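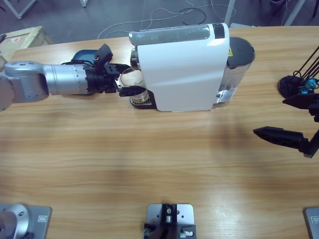 A glass under the spout of a white capsule coffee machine.

Re: [fleststead-homes] Hard water since the January switch

Wed 19 June, by Dezső Somogyi
3 minute read
Print this message | E-mail this message

Thanks for the reply about the water. I've put my answers under your points.

> We moved to the east side of Fleststead last year and the kettle
> was fine until the winter. Now there is a white crust on the
> bottom after a week. Has something changed, or is it us?

It has changed. In January the east side was moved from the reservoir to the borehole supply while the main under Juhász Lane is relined. Borehole water is a good deal harder. I put a test strip in mine in February and again last week, and both times it was off the top of the chart. Anyone west of the railway should still be on the old supply and won't see much difference.

> Is it worth getting a softener fitted? We were quoted 688 for a
> Kosivura unit, plus the plumbing.

That is close to what my neighbour paid. Before you sign, ask three things: whether the price includes the bypass valve, whether they leave one kitchen tap unsoftened, and what salt it takes. Some units only take block salt and the hardware shop here doesn't always stock it. If you rent, you need it in writing from the landlord first.

If you only want to protect the kettle and the coffee machine, a jug filter will do for a few months. I use a Plirkon jug. The cartridge is meant to last four weeks but mine slows down before that now.

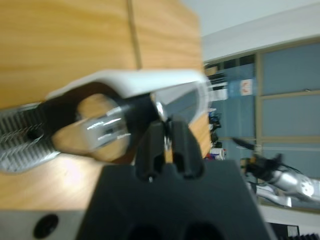

Close view of the curved white shell, with the clear cylinder under it.

> What do people use for descaling? The sachets are getting
> expensive.

Citric acid from the baking aisle, for kettles. I use 40 grams in a litre of water, bring it just to the boil, switch off at the wall and leave it for half an hour. Rinse twice. For a coffee machine go by the handbook, as some makers want their own product used and may argue over the guarantee if you use something else. Shower heads can soak overnight in a bowl of white vinegar. Keep vinegar off stone worktops and off natural stone tiles, it marks them.

> Does anybody know when it goes back to normal?

The notice on the lane says the relining covers 600 metres of pipe. The crew I spoke to were past the chapel, so I'd guess they have done more than half. They wouldn't give me a date. The letter we had in the spring said "late summer" and I have seen nothing newer.

One more thing. If your cold tap runs slowly, unscrew the little mesh at the end and look for grit before you call a plumber. Two houses in our row had that after the valves were changed over.

I have a few test strips left if anyone on the east side wants one. Write to me off list.

Dezső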